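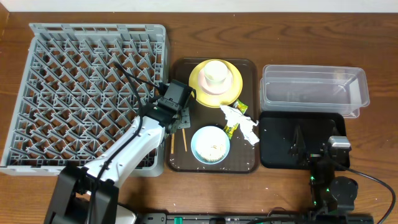 Dish rack and brown tray on the kitchen table, Steinbach.

Edimbridge Shared Lunches
Progress report to the Trindosen Fund, second period
Prepared by Theda Nolte, project lead

Summary

The project is open at both sites and the lunches are running as planned. The switch from paper plates and plastic forks to washable tableware is complete at Steinbach and partly complete at Drorero. Spending is within the budget except for water heating, which is explained below. We are asking for one change to the grant, a move of $400 from printing to plumbing repairs. We are not asking for additional money.

Background

The Fund agreed to support the lunches for two years. The original application had two aims: to serve a hot midday meal to people in Edimbridge who would otherwise eat alone, and to stop throwing away a bag of used tableware after every meal. The first period was mostly taken up with finding kitchens and getting them through inspection. The current report covers the months since then, ending in December.

Attendance and meals

Attendance at Steinbach has been steady. The room is close to the bus stop and people were already used to going there for other things. A typical lunch fills all the seats we put out. On two occasions in November we ran short of the main dish and made up the difference with soup and bread.

Drorero took longer to settle. The first lunches there were quiet, and several people told us they had thought the meals were only for residents of the senior apartments next door. We changed the wording on the door sign and the notice in the local paper, and Anwara Chowdhury spoke to people at the pharmacy and the library. By the end of the period 27 people had signed up as regular guests at Drorero. Others come when they feel like it and do not sign up, which is fine with us.

We ask guests once a season what they want more of. The answers this time were more fish, less pasta, and tea served at the start of the meal as well as at the end. The tea has been changed. Fish depends on price and we have put it on the menu when we could.

The kitchen team

Anwara Chowdhury plans the menus and does the ordering for both sites. Shamim Farooqui runs the Steinbach kitchen and Jannik Ruppert runs the one at Drorero. Both are paid part-time from the grant. Helpers do the serving and most of the washing up.

Jannik was off sick for part of October. Shamim covered both kitchens for that time by cooking at Steinbach and sending the food over in insulated boxes. It worked, but the potatoes did not travel well and the meal was late more than once. We have since agreed that if either cook is away for longer than a week, the site will serve a cold lunch and a hot soup. The recipes for this are written down and kept in both kitchens.

Everyone who handles food has done the county food safety course. Two new helpers at Drorero are booked on the next one and are clearing tables until then.

Tableware

We bought used plates, bowls, cups and cutlery where we could. Most of it came from a hotel that was refitting its breakfast room, and the rest from thrift stores and from guests who offered things they no longer needed. As a result very little of it matches. Some guests have taken to choosing the same bowl each time.

We had planned to buy a full set of new plates for Drorero. Having seen how the used ones held up at Steinbach, we decided to wait. The money for this is still in the budget and we expect to spend about half of it next spring, mainly on soup bowls with a wider base. The narrow ones tip over on the serving carts.

Breakages have been lower than we allowed for. The losses we do have are nearly all cups, and most of them happen when cups are stacked too high on the way back to the kitchen. Shamim has asked helpers to carry them in a single layer. Teaspoons also disappear at a steady rate. We have checked the compost buckets, and that is where a good share of them go.

Disposable tableware is no longer bought at Steinbach. At Drorero we still use paper cups for cold drinks, and will do so until there is a second sink.
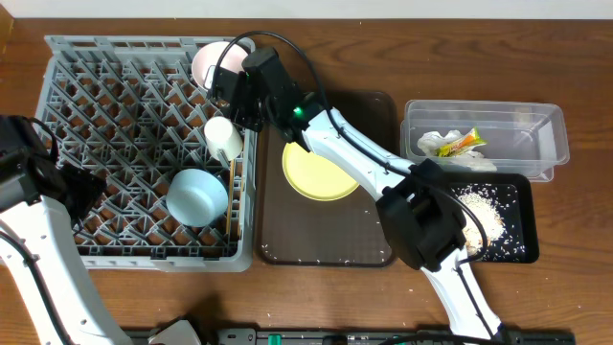

Bowls and a cup in the gray rack.

Washing up

The application assumed that both sites would have a dishwashing machine by now. Steinbach has had the space for one from the start, but the wiring in that part of the building is old and the electrician's report advised against adding to it. Everything is therefore washed by hand there, with a wash sink, a rinse sink and a sanitizing sink, and then left in racks to air dry. The inspector has seen the arrangement and accepted it.

Hand washing takes longer than we had budgeted for in helper hours. It has had one good effect, in that the washing-up shift has become popular. Guests who do not want to cook or serve have asked to join it, and there is now a sign-up sheet by the door. We do ask people to stop when they are tired, and we have bought a rubber mat for the floor by the sinks.

Racks are a small expense but they matter. The first ones we bought were coated wire, and the coating came off at the corners. The replacements are plastic and easier to scrub. Longer utensils such as cooking chopsticks and wooden spoons do better lying down than standing in a cutlery cup, where the ends stay damp.

At Drorero the machine was installed in September by a local firm and has run without trouble. A cycle takes 14 minutes with loading. The drain under it does back up when the wash sink is emptied at the same time, and this is the reason for the plumbing request.

Cost of hot water

Heating water at Steinbach cost more than we estimated. Our figure was based on a kitchen with a machine. Knut Petersen, who keeps our accounts, has compared the bills before and after the switch and the increase is clearly due to the sinks. We have lowered the thermostat on the storage heater between lunches and put a timer on it. The December bill was lower than the one for November, though one month is not enough to go on.

The overspend has been covered from the line for disposable supplies, which we no longer need in full. Knut's table of income and spending is attached separately, with copies of the invoices.

Suppliers

Vegetables come from a grower outside town who delivers in the morning, usually by nine. In late fall the choice was narrow and there was a great deal of cabbage. Anwara has agreed on a list with the grower for the winter months so that we know what to expect. Bread is donated by a bakery at the end of its day and collected by whoever is passing with a car. Dry goods are bought wholesale once a month and split between the sites.

We lost our free source of cooking oil in October when the store closed. We now buy it.

Problems and changes

The heating in the Drorero dining room failed twice in November. Lunch went ahead both times, with coats on. The building's owner has replaced the pump.

The step at the side entrance at Steinbach is still a difficulty for guests with walkers. A portable ramp is in use, but it has to be put out and taken in each time and it is heavy. We have written to the owner about a permanent one and had a polite reply with no date in it.

One guest had an allergic reaction to sesame in a dressing. She was treated at the table with her own medication and recovered the same afternoon. The dressing had been labeled in the kitchen but the label did not go out with the dish. All serving dishes now carry a card listing allergens, and the person who plates the food checks the card before it leaves the kitchen.

Request to the Fund

We would like to move $400 from the printing line to building repairs to pay for the new drain at Drorero. The printing line is underspent, as the library has been copying our menus for free. Two quotes for the drain are attached. The plumber can start 14 days after we confirm.

Next period

We plan to finish the change to washable cups at Drorero once the drain and the second sink are in, buy the soup bowls, and try an evening meal once a month at Steinbach through the spring. Shamim would like to hold a bread-making morning for guests and has a list of people who are interested. Jannik will be taking over the ordering of dry goods from Anwara.

The spring survey of guests will ask about transportation as well as food. The next report will include the answers, along with a full set of water and power bills for both kitchens.

Theda Nolte
Edimbridge Shared Lunches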